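Skoronari (two-armed workshop robot)

From the Zosbridge shared workshop wiki. Main author: Oluwatosin Osagie. Last big edit: February 5, 2019.

Skoronari is a two-armed tabletop robot built by members of the Zosbridge workshop, mostly by me, with a lot of help on the wiring and a lot of borrowed clamps. It has a left arm, a right arm, a fingered hand on each, and a camera up at head height that looks down at whatever is on the table. It is meant for slow handling of ordinary household stuff. It can't walk, it doesn't talk, and it has no face, although people keep offering to draw one.

I know encyclopedia articles are supposed to be written from far away by someone with no stake in the matter. Our wiki has never worked like that, so this one is in first person, and if you helped and I've got something wrong, please just fix it.

Name

The name came off a shortlist pinned above the kettle. Mine was Tosh, which is also what half the workshop calls me, and that got confusing fast ("Tosh is stuck again" was funny for a week). Skoronari won the vote. You'll still see Tosh in the older code comments and on the lid of the parts bin, and I've left those alone.

History

I started in November with one arm on a bench at home. It was a terrible bench. Every time the shoulder sped up, the whole thing rocked, and I spent far too long blaming the motor settings before I put my hand on the bench top and felt it moving. Once I'd moved everything to Zosbridge and bolted the base down, half my tuning problems went away in an afternoon!

The second arm came later, and the two have never matched. I'd like to say that was a plan. The truth is that I was buying parts as money allowed, and the hands came from different places and look it. The left one is more angular, with its joint screws out where you can get at them. The right one is glossy and smoother all over, and it shows every fingerprint. I've grown fond of the pair.

Total spend on the second arm's fasteners, connectors, cable and replacement bits was 395 dollars, and yes, I kept the receipts (they're in the red folder in the office, if anybody wants to copy the build).

Construction

The arms hang from a stand at one side of the table, so they reach in from the left and right much the way yours do when you sit down to eat. Each hand can pinch between finger and thumb, and most of what the robot does well comes down to that pinch. Power comes from a supply under the table, with a big stop button on a long lead that you can hold in your hand. Use it. I press it a few times every session and it does no harm at all.

Cabling has been the worst part of the whole project. The first version had everything tied tight along the arm, which looked lovely and pulled a connector loose on the first full bend of the elbow. Now there's slack at each joint and it looks a bit scruffy – I'll take scruffy. If you redo it, bend the arm all the way in both directions before you trim a single tie.

Software

The control program is called Sasano and it runs on an old desktop machine. There are 3 modes. In the first, you lead the robot yourself with a pair of handheld controllers. In the second, it plays back a path you saved. The third tries to work out its own reach from the camera, and it's the one I'm always fiddling with, so expect it to be broken on any given evening. Leading by hand is by far the best way to learn how the thing moves, and I'd start every new person there.

Saved paths go in the shared folder under your own name. Please don't save over the one called "home", which parks both arms clear of the table. I had to rebuild it from memory once and it was a miserable night.

Table tasks

We began with foam blocks, and the robot got pretty good at foam blocks, and then it met a piece of fruit and fell apart. Fruit is great practice! A pear has a fat end and a thin end, it rolls in a curve when you nudge it, and a grip that's perfect on one side slides right off the other. Apples are easier to understand but they're wide, so the hand has to open a long way before it comes in.

Baskets bring their own trouble. The rim gets in the way of the fingers, and a tall handle over the middle means you have to pick a side and commit to it.

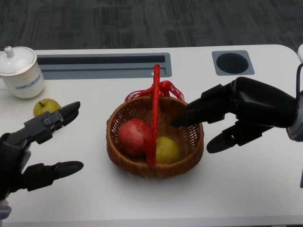 Skoronari at the table with the fruit basket, its right index finger over the rim and the left hand open. One pear is out on the table near the mug.

The usual session is 13 tries, written up on the clipboard whatever happens. I count a try as good if the fruit ends up where you said it would and the basket is still upright. Bruised fruit counts as good too, though we've argued over that one, and the argument is on the talk page if you enjoy that kind of thing.

Known problems

The right thumb is slow to start after the robot has been sitting, so run the warm-up path first. The camera mount drifts if someone leans on the stand, and then every reach lands a little to one side. Glossy things confuse the third mode, and so does low sun through the big window.

The left wrist makes a clicking sound at the end of its turn. I've had it apart three times and can't find the cause. If you hear it grinding, that's new – stop and leave me a note on the bench.

See also

Sasano setup notes; Bolting things to the shared tables; Parts bin index; Clipboard sheets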